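Grirau Lab: people wanted to try to break a laundry result
Posted 21 Dec 2024
Contact: Lilian Laizer

We are looking for 18 adults to take part in a replication study of a robot laundry method. No technical background is needed. A habit of doubting things will help.

Some background. In October the Druvlow group put out a report on a training method they call Vahidi. The claim is that a robot arm trained on 34 demonstrations can open a front-loading washer, move clothes between the drum and a basket, and do it in a home it was never trained in. The report comes with a very nice video. It does not come with a list of failed runs, and it never says who set up the room before each try or how neatly the clothes were laid out.

That last part bothers us. Anyone who has worked with these systems knows how much help a person can give without meaning to. You put the basket where the arm likes it. You leave the door open a crack. You start over when the first grasp looks bad, and the bad one doesn't get written down. Add all that up and a weak method can look like a strong one.
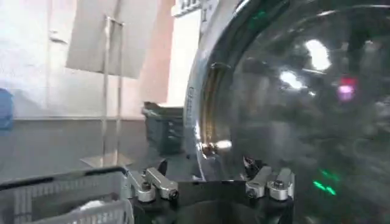
So we want the setup done by people who have no stake in the answer and haven't spent months learning what the arm prefers. Half of our participants will set up the laundry area as they would at home. The other half will score recorded runs without knowing which method was running — Vahidi or the much simpler one we are comparing it with.

What you would do

Come to our Lelton site for 2 sessions on separate days. If you are in the setup group, you will place the basket and the clothes before each run, then step behind the line while the arm works. If you are in the scoring group, you will watch recordings and mark each one as done, partly done or failed, using a one-page guide. We will ask you to explain your marks when they differ from another scorer's.

Please don't expect a show. The arm is slow, and there is a lot of waiting between runs.

Who can apply

Adults who do laundry at least once a week, on any kind of machine. Setup participants need to be able to lift a full basket. You can't take part if you have worked for us or for Druvlow in the past 3 years, or if someone in your household has.

Pay

Both groups are paid the same hourly rate, set out in the consent form. You are paid for the whole session even if the equipment stops working, and you may leave at any point.

What happens to the results

Every run gets counted, including those we have to stop. We will publish the full scoring sheet whichever way it comes out. If Vahidi holds up, we'll say so, and a few of us will have to take back things we said at lunch.

To apply, write to Lilian Laizer at the Grirau front office with your name, the group you would prefer and the days you can't come. Please don't watch the Druvlow video first. If you already have, tell us, and we will put you in the setup group.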